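Can a Machine Set or Clear Your Table Yet? Tips From a Doubter

Readers keep asking if they should wait for a home robot before buying another dish rack. My answer is still no. Before you believe any demo, try these.

1. Ask about the shiny stuff. Polished steel is hard for cameras because it shows them everything in the room except itself. Picking up a bowl by the rim is a fair start, but I want to see it put away, under the colander, in a cabinet that's already full.

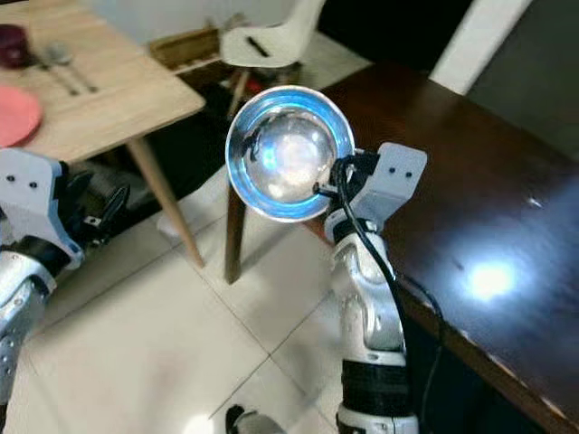 2. Look at your own bowls the way a camera would. Get your nose right up to the steel and you'll find ceiling lights, dark shapes and a warped tangle of wires in there. You know they're reflections. Software has to work that out. If you do end up testing a machine like the Praleo, start it on matte dishes and save the mixing bowl for later.

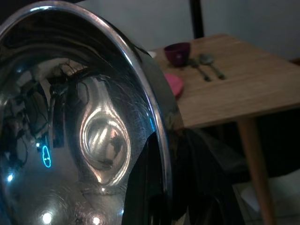

Kovevley wrote in to say I'm too hard on them: a slow machine that runs while you sleep doesn't need to be fast, and a dishwasher takes ages too. Fair point on the dishwasher. But mine cleans 33 pieces at a go and I never have to stand by to rescue a fork.

3. Set a real table for the test. One plate on a bare counter proves very little. Put out plates, cups, a couple of bowls, and lay each fork right beside its spoon – thin flat cutlery is where I'd expect the trouble.
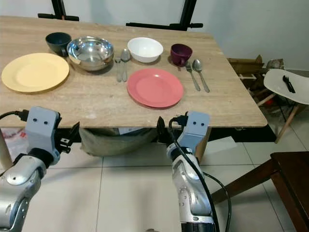 Then time the whole job, with every restart included. I clear a table like that in 3 minutes, and I'm not quick. Until something beats me on a Sunday night with gravy on the plates, my money goes on a bigger drying rack.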